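Home | Our Spaces | Table Sessions | Reports | Contact
Search reports... Go
Shares 14 | Comments 0

Cindside Shared Table Program
Progress report to the Tierney fund, prepared by Mei-kuen Tsang

The tables are in use, the cloths are on them, and I'm so happy to be writing this one! Your second payment went into the cleaning and resetting sessions, so most of what follows is about those, with the storage shelf and the money at the end.
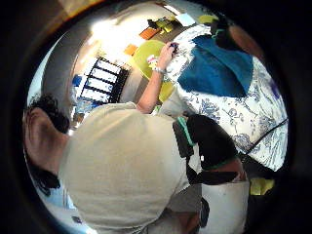
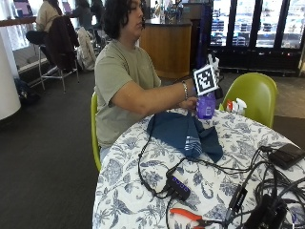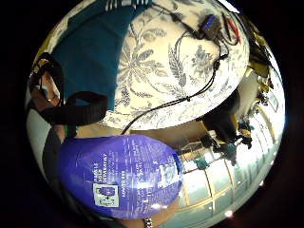

Blue floral cloth on the table, all three pictures. Spray bottles and teal cloth in the second.

Progress Report, Issue 36, page 2

What we set out to do

When we applied, the big table at Cindside was the place where everything landed. People came in to work, spread out, packed up in a hurry and left the cables for whoever came next. We asked for money to run short practical sessions on clearing, wiping down, folding and packing a shared table, so that the next person could sit down and start. You said yes, and we've now run 14 of them.

Each session uses the real table with real things on it. We did try a tidy practice setup at first (a mug, a notebook, one folded cloth) and people finished in a few minutes and went home having learned very little. Now we start from whatever a working day leaves behind, cords and power bricks included, and the talk around the table is so much better. People argue about whether you unplug first or wipe first. I love that argument and I've stopped trying to settle it.

The cloths

I was doubtful about patterned cloths on a work table and I was wrong. The white and blue print has made the room feel like somewhere you'd want to stay, and regulars have started straightening it as they pass. It does hide small things. A dark cable on a plain desk is easy to spot, but pen caps and little screws vanish among the leaves, so we've added a sweep with the flat of the hand before anyone lifts the cloth to shake it. We own two cloths for this table and would like a third, as wash day leaves us short.

Cleaning supplies

We settled on Flera refills for the spray bottles. The smell is mild and people working at the window counter don't mind us spraying while they type, which matters a lot in one open room! The wiping cloths are washed here and folded in rough rectangles on the shelf. One request that keeps coming up is a proper label on every bottle. That's in hand and will be finished in September.

Packing up

Bags were the surprise of this period. We had planned one session on packing a backpack and ended up giving it four, because people kept asking for it. Laptop against the back, cords coiled and strapped, loose bits in a pouch, tools last. Pliers go in the drawer, never in a bag pocket (we've had one torn lining already). The strap loops have been a big hit. We bought a pack of 100 and they are nearly gone, mostly in a good way, meaning they are on cords where they belong.

The shelf

Fesemik delivered the storage shelf late and with one bracket missing. They replaced the bracket quickly once I got through to the right person. It's up now, beside the sink, with the cloths on top, bottles in the middle and a box for orphan cables at the bottom. The orphan box is already full. I'd like to hold an open afternoon where people can come and claim things.

Money

Spent this period: $973. The largest part was the shelf, followed by the cloths and the laundry, then refills and strap loops. We came in under on printing, as most people were happy with a single sheet taped inside the cupboard door. With your agreement I would move what's left of the printing line over to the third tablecloth.

What's next

More evening sessions, which the people with day jobs have been asking for since we began. A shorter version for newcomers, to be done on their first visit, 36 minutes from full table to clear table if the trial run is anything to go by. And I want to try handing sessions over to regulars, two at a time, with me in the room but sitting down for once.

One question for you before the next payment: does the evening work fall under the current agreement, or do you need a fresh page from me? I can send it the same day.

Mei-kuen Tsang
Cindside

Previous issue | Next issue | Back to Reports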